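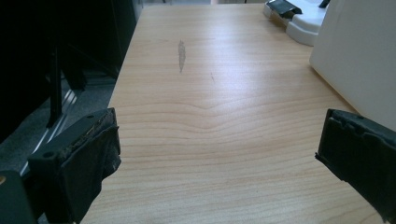 What takes a gray scuff off a veneered tabletop without taking the veneer along with it?
A soft white eraser, then a damp cloth with one drop of dish soap, then a dry cloth. Most gray marks are something sitting on the finish, and they come off before you get to the soap.

The trouble is that most people start at the other end. They find a smudge on Thursday evening, go under the sink, and come back with whatever has the most alarming label. I have done this. The table was a blond one I bought in Wandham for 62 dollars, and it now has a dull patch the size of a saucer where a pencil smudge used to be. I would give a lot to have the pencil smudge back.

What you need

A white vinyl eraser, the kind sold for drafting. Pink ones can leave pink behind, and then you have two problems.
Two cotton cloths. Old T-shirts are fine. Cut off anything with printing on it.
Dish soap, a drop.
A bowl of lukewarm water.
A lamp you can move.

Step 1. Look at it sideways

Turn off the ceiling light and put the lamp down low at one end of the table. Get your eye nearly level with the surface. Glare from above hides a great deal, and pale wood is especially good at it. From the side, a deposit looks like a little film on top of the shine. A scratch looks like a thin line with a bright edge. A dent looks like a dent.

Run a fingernail across it, lightly. If the nail catches, you have a scratch and can skip to the section on living with it.

Step 2. Erase

Rub the eraser on scrap paper first until it leaves nothing. Then work along the grain in short strokes, with the pressure you'd use on a birthday card you hadn't finished writing. On boards with a wavy figure, follow the general direction and don't try to chase every curve. Brush the crumbs off with your hand every few strokes. Crumbs full of graphite are how a small smudge becomes a large, pale, very even smudge.

Step 3. Soap

Wet one cloth, wring it until it stops dripping, then wring it again. One drop of soap. Wipe along the grain, no circles. Go over it a second time with a clean corner dipped in plain water, and dry it right away. Keep water well away from the edges and any seam, where it can get under the veneer and lift it.

If there's still a shadow, let the table dry for 21 minutes (that's one side of a record I like) and look again with the lamp. Damp finish lies.

Step 4. The stronger stuff, reluctantly

For shoe rubber, crayon and the black streaks that chair feet leave when somebody stacks them on the table, a little odorless mineral spirits on a cloth will often do it. Open a window. Test underneath first, somewhere only the dog will see. If the finish goes tacky, stop.

My neighbor Clifford Pelletier uses toothpaste. It is a fine abrasive, so it does remove the mark, along with the gloss around it. His table smells terrific.

Things to leave under the sink

Melamine sponges, which are very fine sandpaper in a friendly shape. Scouring powder. Bleach. Nail polish remover, unless you're tired of having a finish at all. Steel wool, even the grade with all the zeros.

Living with a small scratch

A thin brown nick in a pale top can be left alone. If you can't leave it alone, use a wax fill stick one shade lighter than you think you need. Rub it in across the scratch, scrape off the extra with the edge of an old plastic card, and buff. Dark wax in a light table makes a neat brown line that you will see from the front door.

Don't sand. Veneer is thin, and the layer underneath is a different color.

Afterward

No polish for 3 days, and none at all if you can stand it. Silicone sprays make the top slippery and give the next finish trouble sticking. A dry cloth once a week does the job, and so does not doing the crossword directly on the table.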